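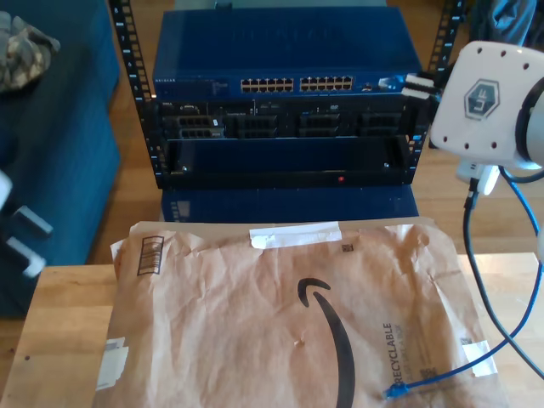

主题:Re: [停火监测] Otadon 省二月事件记录的口径问题,以及“违约次数上升”这一说法
日期:05/03/2021
收件人:停火监测与冲突数据讨论组

各位:

下面先引原帖,再逐条回复。原帖附带的表格我没有重贴,需要的请到列表归档里取。

> 我把 Otadon 省停火以来的记录重新跑了一遍,总数 3438 条,
> 其中《Villanueva 停火安排》生效之后的有 1581 条。
> 二月单月高于前一个月,炮击类上升最明显。
>
> 我的看法是安排已经名存实亡。双方都在试探对方的底线,
> 政府军在 Fesa 河以北恢复了夜间炮击,Dramus 阵线则恢复了
> 在公路沿线的伏击。如果下一轮会谈仍然只谈换俘,
> 不谈重武器后撤,全面恢复交火只是时间问题。
>
> 另外有两个技术问题想请教:
> 一、同一夜间的连续炮击算一条还是多条?
> 二、地方电台报道的事件,没有第二来源时是否保留?
>
> 想在下一期简报里用“违约次数连续上升”作标题,有异议请提。

有异议。理由如下,先说口径,再说判断。

一、关于总数

3438 这个数字我能复现,但它是未去重的原始记录数。同一事件由两个以上来源报告时,原始表里各占一行,合并键是日期加村级地点加事件类型。按这个键合并,生效之后的部分里有 53 组需要人工判断,问题主要有两种:一种是地名拼写不统一,Fesa 河两岸有几个同名村,来源里往往只写村名,不写南岸北岸;另一种是跨午夜的炮击,甲来源记在前一天,乙来源记在后一天。

这 53 组在人工判断完成之前,不应当进入任何对外发布的月度比较。它们在时间上的分布不均匀,二月占比偏高,正好会影响原帖所说的“上升”。

二、连续炮击的计数

编码手册的规定是:同一发射方、同一目标区域,两次射击间隔不超过六小时的,记为一条;间隔超过六小时,或者目标区域改变的,另记一条。弹着数写入强度字段,不拆行。

手册这一条在前一版里写得含混,“同一夜间”被不同编码员理解成了不同的东西。有人按日历日切,有人按日落到日出切。我抽查了二月北岸的记录,同一场炮击被切成两条甚至三条的情况不少。月初换过编码员,交接文档里没有附前一版的补充说明,时间上对得上。我不能断言上升全部由此造成,但在重新编码之前,这个解释无法排除。

建议的处理顺序:先把北岸炮击类按六小时规则重编,再跑月度比较,最后才讨论标题。

三、单一来源的地方电台报道

保留,但来源等级标为丙,不计入主序列,计入附加序列。Otadon 省的地方电台有两类,一类由省政府拨款,一类由 Dramus 阵线控制区的行政机构运营。两类都有报道对方违约、不报道己方违约的倾向,这一点在历次核对中是稳定的。把它们并入主序列,结果会随电台的播出时长波动。去年北岸那家电台停播期间,政府军违约数在图上出现了一个明显的谷,当时有简报把它解读为克制,后来更正了。

单一来源的丙级记录,如果三周之内得到观察哨日志或者卫生站接诊记录的印证,可以升为乙级,升级日期要写进备注字段。不要回填原始等级,否则以后没法重算当时的序列。

四、观察哨的覆盖

《Villanueva 停火安排》附件规定设 4 个观察哨,南岸两个,北岸一个,公路检查站旁一个。北岸的哨所比其余三个晚进驻,晚进驻的原因是排雷没有按期完成。进驻之前,北岸的记录几乎全部来自电台和流离失所者访谈;进驻之后,夜间炮击可以由哨所直接听测,记录密度必然上升。

也就是说,二月与前一个月之间,观测条件本身变了。做时间序列比较,至少要有一张只用另外三个哨所数据的对照图。我昨晚粗算了一张,三个哨所的覆盖范围内,炮击类基本持平,小型武器交火类略降,公路沿线的事件上升。上升的那部分集中在检查站以东的路段,下面单独说。

五、公路沿线的事件

原帖把这部分统称为“伏击”,归于 Dramus 阵线。我对两点都有保留。

编码上,伏击要求有预设阵地、有明确的移动目标、由隐蔽方先开火,三项齐备。检查站以东的记录里,能同时满足三项的很少。相当一部分是对货车的拦截和勒索,有开枪,无交火。按手册应归入“针对平民的暴力”或“其他武装行为”,两者都不属于停火安排第二条所列的违约。

归因上,这段公路的控制情况在停火之前就不清楚。除了 Dramus 阵线的地方部队,还有前民兵,以及一部分按照安排应当集中驻扎、但没有进营的人员。阵线的联络处否认对后两类人员有指挥关系。否认本身不能作为编码依据,不过肯定归因同样需要依据,目前来源里给出的多是“据信”“当地人称”。手册规定这种情况写“身份不明武装人员”,归因字段留空。

留空在政治上会有人不满意。省政府方面在联合委员会里一直主张,凡发生在阵线名义控制区的事件都应由阵线负责。这是一种法律责任上的主张,有其道理,停火安排第五条也确实写了控制方的约束义务。但行为归因和责任归属是两个字段,混在一起,后面的人无法拆开。

六、关于“名存实亡”

这是判断问题,不完全是数据问题,我把自己的看法写出来供讨论。

停火安排有三个部分:停止进攻行动,重武器后撤,人道通道与换俘。三部分的执行情况差别很大。

停止进攻行动这一项,到目前为止接触线没有移动。生效以来的记录里,有炮击,有冷枪,有侦察小组越线,没有以夺占地形为目的的营级以上行动。这一点与停火之前的几个月相比,差别是明确的,也不受上面所说的计数口径影响,毕竟村镇易手很难漏记。

重武器后撤这一项基本没有执行。政府军把一部分火炮撤到了规定距离之外,但没有提交序列号清单,因此无从核查是否轮换回来。阵线提交了清单,清单与停火前公开影像中出现过的装备数量不符,少报的多是自行改装的火箭发射车。双方各有一半的义务没有履行,履行的那一半又恰好不可比。联合委员会就清单格式已经开过几次会,没有结果。

人道通道与换俘这一项执行得最好。Fesa 河上的浮桥每周定时开放,换俘按名单分批进行,有延误,没有中断。原帖说会谈“仍然只谈换俘”,语气是批评性的。我倒认为换俘是双方目前唯一一条有固定联络人、有书面记录、出了问题能在当天通上话的渠道。把重武器议题硬塞进同一张桌子,风险是两项一起停。历次会谈里有过这样的先例,结果是换俘暂停,清单也没有谈成。

综合起来,我的判断是安排处于部分执行的状态,而且执行的部分和不执行的部分之间界线比较稳定。这种状态可以维持较长时间,也可能因为某一次单独的事件而中断,现有数据不支持对中断的概率作估计。“只是时间问题”这类措辞请不要放进简报。

七、需要关注的指标

如果要在简报里给读者一些可以跟踪的东西,我建议放下面几项,月度总数放在最后。

浮桥开放是否按时。延误超过一个开放日的,单独说明。

接触线两侧各乡的回流与外流人数。这一项由卫生站和学校登记间接得出,滞后两周左右,但比违约次数更能反映居民对局势的看法。二月的数据里南岸回流仍在继续,北岸停滞。

120 毫米及以上口径的使用。小口径迫击炮由连排一级就能决定使用,大口径一般需要上级批准,两者混在“炮击类”里,掩盖了决策层级的差别。现有记录的口径字段缺失率偏高,观察哨日志里其实多数写了,需要补录。

联合委员会热线的接通情况。这一项目前没有人系统记录,省政府和阵线的联络处都保存通话簿,可以申请抄录。

八、标题

不同意“违约次数连续上升”。两个月之间的一次上升称不上连续,何况口径还有待清理。替代方案:“北岸观察哨进驻后的二月记录:覆盖变化与初步结果”。长了些,但内容能站住。

如果编辑组坚持要一个指向政治结论的标题,建议落在重武器清单上,那里的事实是清楚的,双方提交了什么、没有提交什么,都有委员会纪要可查。

九、分工

北岸炮击类的重编我可以做,需要原帖作者把二月的编码员标识列一并发来,我这边的导出表里没有这一列。

53 组待判断记录,请两人独立判断之后比对,不一致的留到编码例会上处理。判断时请先看观察哨日志原件,日志用的是当地时间,电台汇总表用的是协调世界时,换算错误已经出现过几次。

同名村的对照表旧版在归档里,文件头写着“Fesa 河两岸地名”,其中有三处坐标录反了南北岸,使用前请核对。新版做完之后我会发到列表,旧版请勿继续引用。

简报的截稿如果能顺延一周,以上都来得及。不能顺延的话,这一期先不放月度比较图,只放分类说明和浮桥、换俘两项。

附带一个小问题:安排文本的中译本里,第二条的“敌对行动”和附件里的“军事行动”在原文中是同一个词,译法不统一,已经有人据此认为附件的范围更宽。下次修订译本时请统一为前者。

Otadon 数据组
编码与核对

--
本列表归档对订阅者开放。引用列表内容请注明帖子主题,未经核对的数字请勿外传。
退订请发空信至列表管理地址,主题写“退订”。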